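Entretien avec la direction de Titelico : « La petite réparation relève du service public de proximité »

L'association Titelico anime depuis cinq ans un réseau d'ateliers de réparation d'objets domestiques, ouverts aux habitants sans condition de ressources. À l'occasion de la publication de son bilan d'activité, sa directrice a reçu la rédaction de la lettre d'information du réseau dans les locaux du siège, rue Pillai. L'échange a porté sur l'organisation des permanences, le financement des ateliers et la formation des animateurs.

Un réseau issu d'une initiative de quartier

La structure est née d'un constat dressé par les bailleurs du secteur : de nombreux objets déposés dans les locaux d'encombrants ne présentaient qu'un défaut mineur. « Une poignée descellée, un cordon à remplacer, une charnière faussée suffisaient à condamner un appareil », rappelle la directrice. Une première permanence a été ouverte un vendredi soir dans une salle prêtée par la commune. Le réseau compte désormais 13 ateliers, répartis entre des centres sociaux, deux médiathèques et une ancienne école primaire.

Le choix de ne pas créer de lieu unique a été débattu lors de la rédaction des statuts. Selon la directrice, la dispersion entraîne des frais de déplacement et complique la gestion des pièces détachées, mais elle conditionne la fréquentation. « Les habitants viennent lorsqu'ils peuvent venir à pied, avec l'objet sous le bras. Au-delà d'un certain trajet, l'appareil reste dans le placard, puis il est jeté. »

Les ateliers sont ouverts en fin d'après-midi et le samedi. L'inscription préalable est demandée pour le petit électroménager. Elle demeure facultative pour la vaisselle, les jouets et les articles de papeterie ou de loisirs créatifs.

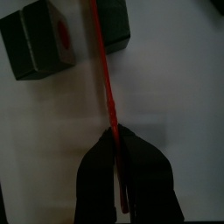
Le financement et ses limites

Le budget de fonctionnement repose sur une convention triennale avec la collectivité, sur les cotisations des adhérents et sur une participation de l'entreprise Drivinum, qui fournit la visserie et certains consommables. La directrice tient à préciser la nature de ce partenariat : « Drivinum n'intervient ni dans le choix des objets admis ni dans le contenu des formations. La convention le prévoit expressément et nous y avons veillé dès la première rédaction. »

La subvention accordée à chaque nouvel atelier s'élève à 2000 euros. Cette somme couvre l'achat de l'outillage de base, l'assurance de la première année et la mise en conformité des postes de travail. Elle ne couvre pas les loyers, de sorte que l'ouverture d'un atelier dépend toujours de la mise à disposition gratuite d'un local. Deux projets ont été suspendus au printemps pour ce motif. Interrogée sur leur avenir, la directrice se montre prudente : « Nous avons rencontré les élus concernés. Les discussions se poursuivent et je ne souhaite pas annoncer un calendrier que nous ne maîtrisons pas. »

La question de la tarification revient régulièrement en assemblée générale. L'adhésion est libre à partir de cinq euros et les interventions ne sont pas facturées, à l'exception des pièces neuves. Certains administrateurs plaident pour un forfait par objet, qui permettrait de stabiliser les recettes. La direction n'y est pas favorable. « Un forfait de dix euros dépasse déjà la valeur de remplacement d'une bouilloire d'entrée de gamme. L'habitant fera le calcul et nous ne pourrons pas le lui reprocher. »

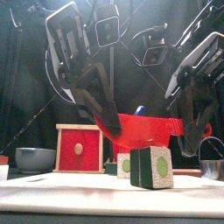

Deux bras articulés au-dessus d'un plan de travail blanc.

La formation des animateurs

Chaque animateur suit un parcours de 23 heures avant de tenir seul une permanence. Le programme comprend un module consacré à la sécurité électrique, un module de diagnostic et une partie relative à l'accueil du public, introduite à la demande des équipes. « Une personne qui apporte la cafetière de ses parents n'attend pas le même échange que celle qui vient pour un grille-pain acheté en promotion. Il faut savoir dire qu'une réparation est impossible, et le dire correctement. »

Le suivi des interventions est assuré au moyen de Flurkelex, un registre numérique commun à tous les ateliers. Chaque fiche mentionne le type d'objet, la panne constatée, les pièces employées et l'issue de l'intervention. Aucune donnée relative à l'état civil des usagers n'y est conservée. La directrice reconnaît que l'outil a d'abord suscité des réticences, la saisie étant jugée longue en fin de permanence. Une version abrégée de la fiche a été adoptée en mars et le taux de remplissage s'est nettement amélioré.

Ces données servent notamment à orienter les achats groupés. Elles ont également conduit à modifier l'équipement des postes : les éclairages individuels ont été généralisés et les bacs de tri des petites pièces sont désormais identiques d'un atelier à l'autre, afin qu'un animateur puisse effectuer un remplacement sans temps d'adaptation.

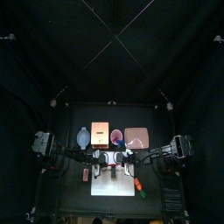 Plateau sombre à cadre noir, avec un bol en plastique bleu clair.

Les orientations à venir

Pour l'exercice suivant, l'association entend consolider l'existant avant toute nouvelle extension. Un inventaire de l'outillage sera mené dans l'ensemble des ateliers, et une bourse aux pièces détachées devrait être organisée à l'automne dans l'ancienne école. Les adhérents seront consultés sur l'élargissement des horaires du samedi.

La directrice souhaite par ailleurs que les établissements scolaires soient mieux associés aux activités. Des séances ont déjà eu lieu avec des classes de cinquième, sur la base du programme de technologie. « Les élèves démontent volontiers. Le remontage demande davantage d'accompagnement et nous devons prévoir des séances plus longues. »

Les collectivités et les associations désireuses d'accueillir un atelier peuvent adresser leur demande au siège de Titelico, accompagnée d'un plan du local et d'une attestation de mise à disposition. Les dossiers sont examinés chaque trimestre par le conseil d'administration.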